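Skip to content | Files | Card | Discussion | Releases | Login

# Skidik

Skidik is a small collection of pictures of packaged household goods, along with the notes, labels and grudges that piled up while sorting them. It is part of Leditum, which keeps the bigger plan and the better spreadsheets. This card covers the packaging subset only.

The subject is shopping. Packets, pouches, jars and wrappers, all the stuff that comes home in a bag and then lies about until somebody finds a shelf for it. If you came for fruit bowls in good light, the Miranda subset has those and a much nicer README.

## What's in it

- 200 pictures, split into `near/` and `table/`
- 113 item records in `items.csv`, one row per product
- 24 category names, down from 42 after a long argument about whether a pouch is a bag (it is)

`near/` has one package seen up close. `table/` has several things at once, usually with a basket or some other container nearby. Both folders use the same item names, so you can join them if you enjoy that kind of thing.

## Soft packages

Boxes are easy. A box has corners and stays the shape the factory gave it. Soft plastic packages take up more than half of the item records and nearly all of the comments, and the trouble is almost always the film. It shines, it puckers, and it folds exactly where the useful text was printed.
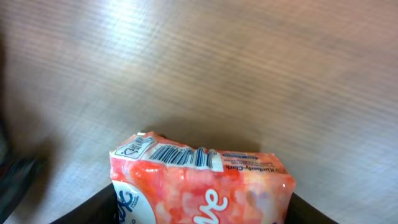

*near/ - soft package in coral and peach floral film, Kimberly-Clark name and barcode along the top*

The record for that one has `maker` filled in and `brand` left blank, with `ve` under `partial_text`. Two letters of white script are two letters, and we type what we can read. If you feel you recognize a product from its pattern, congratulations, but please put it in `guess` and keep `brand` clean.

Barcodes get a field of their own, `barcode_state`, with the values `flat`, `bent`, `hidden` and `none`. It says nothing about whether a scanner would cope. An early version had a `scannable` column, filled in entirely by optimism, and it was dropped in August.

## Labeling rules

1. Name the package first, then what it holds, and only if you can see it. `bag, clear window, tan pieces` is a fine entry. A flavor is not.
2. Colors come from the everyday list in `colors.txt`. Coral is on it. Salmon was on it and caused a week of bad feeling.
3. A jar lying on its side is still a jar. Set `pose` to `side` and carry on.
4. Wrappers that are crumpled past reading go in as `wrapper` plus colors. Please stop calling them `trash`. Some of them have food in them.
5. Anything with a basket in view gets `container: yes`, whether or not there is anything in the basket.

Rule 5 exists for the `table/` folder, where the groceries tend to be spread around a dark gray plastic basket with openwork sides.

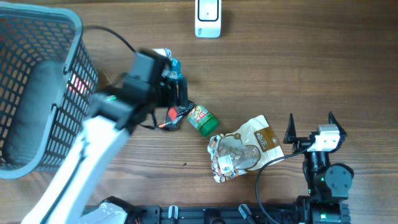
The small jar with the green screw cap has the calmest record in the whole set. Its label is red, yellow and green, the cap is a different shape from everything else, and two labelers working apart wrote the same thing - which has happened with very few other items. The snack bags are another matter. One person writes white, the next writes cream, and a third writes clear on the strength of the window. All three are now allowed, in that order, separated by semicolons.

## Known problems

- `wrapper` and `packet` overlap. We know.
- Small print was only transcribed where it could be read without squinting, and squinting varies.
- Basket color was entered as `gray`, `dark gray` and, in one file, `basket`.
- The table is wood in some pictures and hard to name in others. Don't expect anything you train on this to have views about marble.

## Use

Read `items.csv` as UTF-8. The loader in `tools/` was written for Grederex and still prints its name when it starts, which is harmless. Corrections go in the Discussion tab with the item number and the field. Corrections about pouches will be read last.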